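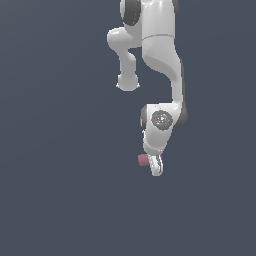 Murray Te Moana told Monday's meeting he would believe in the new ground at Plondow when he could stand on the halfway line, and he was not the only one in the room to say so. The rugby club has been promised a home of its own three times. On each occasion the plans went no further than the council's front desk.

The latest scheme does have land behind it. Corkska, the developer that bought the old rail yard in April, has offered the northern end of the site to the club on a long lease. In return it wants permission for 200 homes on the rest, along with a row of shops facing Station Road.

Drawings lodged with the council show a single stand with 700 covered seats, grass banking on the other three sides and a second pitch for juniors. Changing rooms and a bar would go under the stand. Floodlights are marked on the plans but are not part of the first stage.

**Who pays**

Corkska would clear the ground and lay both pitches. The stand is a separate matter. The club expects to borrow for it, and has asked the council to act as guarantor for the loan. Councillors have not yet agreed, and a report on the risk to ratepayers has been ordered from the finance office.

Hwa-young Jang, who chairs the club, said the figures worked as long as the bar and function room were let through the summer.

"We have rented for 14 years and we have nothing to show for it," she said. "The rent goes up, the pitch gets worse, and we get moved whenever there's a concert on."

The present lease, at the showground, runs out at the end of next season. The showground's owners have said they will not renew it on the same terms — they want Saturdays back for markets — but they have left open the chance of a short extension.

**Traffic**

Most objections so far are about cars. Gunau Street is the only way into the rail yard for vehicles, and it narrows to a single lane at the bridge. Residents want the bridge widened before any building starts. Corkska's application proposes traffic lights instead, with a footpath from the station to bring supporters in on match days.

Nele Baumgart, who lives beside the bridge, said lights would only move the queue to her end of the street. She has no quarrel with the rugby, she added, and her two sons play it.

The parking plan also has gaps. It relies on shared use of the shop car park after 2pm on Saturdays, and the council's planning officers have asked what happens when the shops are busy.

**What happens next**

Written comments close at 5pm on 6/10/22. The planning hearing will follow at the town hall, where eight people have already asked to speak. Plans can be read at the library during opening hours.

If consent is given, Corkska says earthworks could start in autumn. The club's move would depend on the stand loan being settled first.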